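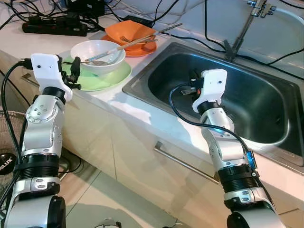 Colour at the Sink: crockery and washing-up from our kitchen in Rullton

I love a colourful kitchen, and I love washing-up more than anyone should. This gallery has been growing since January, when the last of the Kiranitz crockery came out of its boxes and I found I couldn't stop taking pictures of it. Green, orange, white, all mixed up, all in daily use. There are 961 photos on the laptop now, so be glad these are only the favourites!

The house went up in 1795 and the kitchen has been changed by everybody who ever lived in it, but we went for white worktops and a good deep sink, and let the plates do the shouting.

Light green and white
My favourite pairing of the lot. A light green plate under a plain white bowl looks fresh at any time of day, and wooden chopsticks laid across the top finish it off beautifully. I keep a spoon with mine for the broth.

Orange on orange
Matching plate and bowl, and no apologies. Orange against a white worktop cheers me up even on a grey morning, and it makes leftover noodles look like a proper supper.

Wooden or metal?
We use both kinds of chopsticks. The metal ones are slippery little things until you get the hang of them (keep a fork handy), but they wash up a treat. The wooden ones have a lovely warm feel and I always reach for those first.

The deep sink
Stainless steel, rectangular, and deep enough for the big stockpot, which I can sink right up to its handles. We looked at ceramic ones for weeks and I'm so glad we went this way. It catches the light down the inside walls, too.

Stacking up
Plates to the left of the sink, each with its bowl on top and the cutlery resting in or across it. It's a habit from my student days and it makes carrying things over so much quicker, one hand for each setting.

Noodle night, the aftermath
Catacutan Lane supper club, five of us round a table meant for four. Ginger broth, greens from the garden and far too much chilli oil. Everything went back for seconds and the pot was scraped clean.

The whole set
All 32 pieces, laid out on the dining table the week they arrived. Bowls at the back, plates in front, and a gap where the second sauce dish should have been. The replacement came a fortnight later.

Drying rack
From Trodo, the hardware shop by the bridge. It has 2 tiers, and the top one takes the bowls at just the right tilt. Chopsticks go in the side pot, pointed ends up.

Tea towels on the line
Green check, orange stripe. Yes, I bought them to match. They've faded a bit over the summer and I like them even better for it.

First mug of the morning
Six o'clock, kettle on, sun just getting in over the back wall. The mug is an old one with a chip in the handle and it's staying.

More to come when the autumn squashes are ready, as I want to see them next to the orange bowls.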